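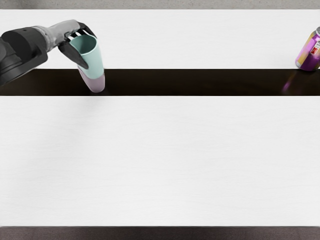
Cups over the gap, sim run 30

finska_fan: My rule is no handoffs over the dark strip, ever. Set the stack on white first, then let go. Am I being too strict?

julon6: Yep, way too strict! I score the nesting and leave the location alone.

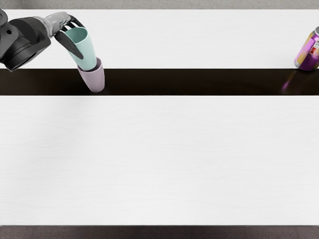

Filed under: Good Practice > Stacking

Fotini G: I'm with finska - our checklist has said "release on the tabletop" since October and I like it that way.

julon6: Fine, but then put it in the task text so we all grade the same.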